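### 3.2 작업 환경과 과제의 선정

가정용 로봇이 집안일을 맡을 수 있느냐는 물음은 오래되었고, 그만큼 답하는 방식도 제각각이었다. 우리는 이 물음을 되도록 작게 쪼개어 보고 싶었다. 부엌 전체를 통째로 맡기고 성공 여부를 묻는 대신, 사람이 부엌에서 무심코 하는 동작 가운데 손잡이를 잡고, 돌리고, 당기고, 다시 닫는 일만을 따로 떼어 살펴보기로 한 것이다. 이런 생각은 Pruvost가 Irnier 과제 묶음을 정리하면서 남긴 제안에 크게 기대고 있으며, 초기 설계 단계에서 여러 차례 긴 편지로 조언을 아끼지 않은 Jacqueline Pruvost에게 이 자리를 빌려 고마움을 전한다.

실물 오븐을 쓰지 않은 것에 대해서는 심사 과정에서도 질문이 있었다. 실물은 문이 무겁고 열원이 있어 정책 학습 초기의 거친 동작을 받아 주기 어렵다. 장난감 오븐은 가볍고 밀리기 쉬워서 어떤 면에서는 오히려 더 까다로운 상대인데, 문을 조금만 비스듬히 당겨도 본체가 함께 끌려오기 때문이다. 우리가 처음에 가장 얕보았던 부분이 바로 이 점이었고, Kirkthorpe 실험실에서 보낸 2월 한 달은 대부분 이 문제에 쓰였다. 그림 4의 오븐은 윗면 앞쪽에 파란 손잡이가 늘어서 있고, 뒤쪽 조작판에 주황빛이 도는 빨간색 둥근 손잡이가 하나 더 있으며, 문에는 같은 계열 색의 긴 가로 손잡이가 달려 있다. 덕분에 한 대상 위에서 돌리기와 당기기를 함께 물을 수 있었다.
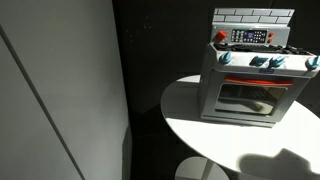
**그림 4.** 오븐 과제의 작업 대상. 흰 원형 탁자 위에 놓인 장난감 오븐. 탁자 윗면의 강한 빛과 그림자, 어두운 배경에 유의할 것.

### 3.3 조명과 반사의 영향

탁자 윗면은 매끄럽고 광택이 있어 빛을 강하게 받으면 거의 하얗게 보이고, 그 위에 드리운 그림자는 짙고 가장자리가 부드럽다. 사람이라면 그림자를 물건으로 착각할 일이 드물겠지만, 우리의 기준 모형인 Tosh는 그림자가 진 쪽으로 손을 뻗다가 멈추는 일이 잦았다. 오븐 문의 어두운 창도 비슷한 어려움을 주었다. 창에 비친 빛과 안쪽의 받침이 겹쳐 보이면 문이 열렸는지 닫혔는지를 판정하는 단계에서 오류가 생겼다.

전체 시연은 1,174회를 모았고, 그 가운데 800회를 학습에, 200회를 평가에 사용하였다. 나머지는 조작자가 중간에 동작을 고쳐 잡은 경우여서 이번 분석에서는 제외하고 따로 보관하였다. 평가에서 Tosh가 문 열기와 손잡이 돌리기를 모두 마친 것은 168회였다. 얼핏 넉넉해 보이는 숫자이나, 실패한 경우를 하나하나 들여다보면 본체가 밀려 자세가 틀어진 뒤에도 처음 위치를 향해 같은 동작을 되풀이하는 모습이 많았다. 사람은 한 손으로 오븐을 슬쩍 붙들고 다른 손으로 문을 당긴다. 한 팔로 움직이는 Tosh에게는 그런 여유가 없었다.

그러므로 기계가 부엌일을 할 수 있느냐는 물음에 우리는 아직 조심스럽게 답할 수밖에 없다. 고정된 대상의 손잡이를 돌리는 일은 꽤 믿고 맡길 만하지만, 대상이 움직이는 순간부터는 곁에 사람이 있는 편이 낫다. 양팔을 쓰는 Gutport 플랫폼에서 같은 과제를 되풀이한 결과는 5장에서 다룬다.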